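The Stiltell scarf is nearly gone

We never thought we'd be writing this so soon, but the new Stiltell supporters' scarf has almost sold out. We ordered 125 for the start of the season, thinking they would see us through to Christmas, and by the middle of October there were only four left on the club shop shelf! 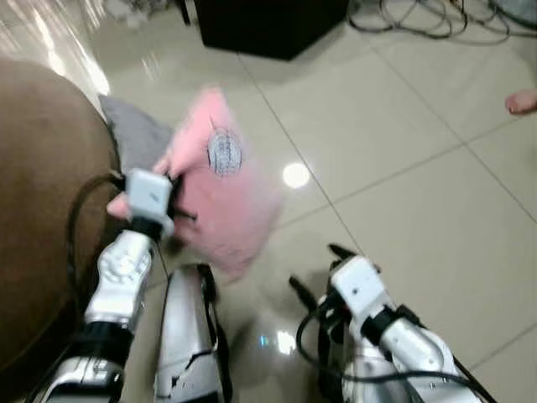 More on the way

A second batch is coming from Finach, who knitted the first lot so nicely, and you can put your name down at the shop hatch before any home game.

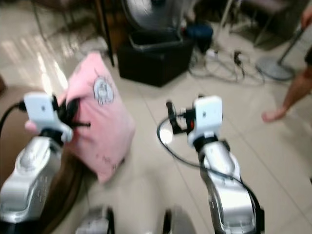 Badges have been the other big talking point, and we've had ever so many letters about them (thank you, we do read them all). Most of you would like the old crest back on the bobble hats. A few want something more cheerful for the little ones – a round badge in grey and white with a cartoon face and small ears, like the one on the pink cushion, would look lovely on a child's hat. Do keep the ideas coming, and we'll have drawings up in the shop before the Plurkumow match.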